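Clurkoden handover fault

The Clurkoden handover fault was a control failure affecting the two-armed robot cell of the same name, built by the automation firm Sedgwick for its research site at Marwood. 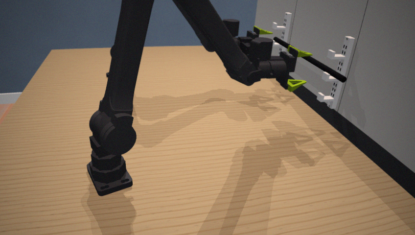 The fault appeared in the rod placement task, in which a pair of arms lifts a thin rod and sets it across two wall brackets. In 18 of 620 simulated runs, one gripper opened before its end of the rod was supported. The rod then pivoted in the other gripper and struck the rack, and on 3 occasions the controller carried on with the next movement as though the placement had been completed.

Background

Work on the task began under Anselmo Peixoto, who wrote the original release routine. Each arm reported its own position, and both grippers were allowed to open once the two reports agreed with the planned height of the brackets. The routine did not check for contact between rod and bracket.

Cause

A review led by Maximiliano Godoy traced the fault to a delay between the two arms' messages. When one report arrived late, the controller used the previous value, which could fall within the permitted range while the arm was still moving. The fault was entered in the Marwood register as item 2046.

Response

Tests on the physical cell were suspended in March. Sedgwick added a time limit for position reports and a contact check at each bracket – both must be passed before either gripper may open. A separate monitoring program, Wuvirico, now halts the cell if the arms disagree. The original routine remains available for comparison in simulation only.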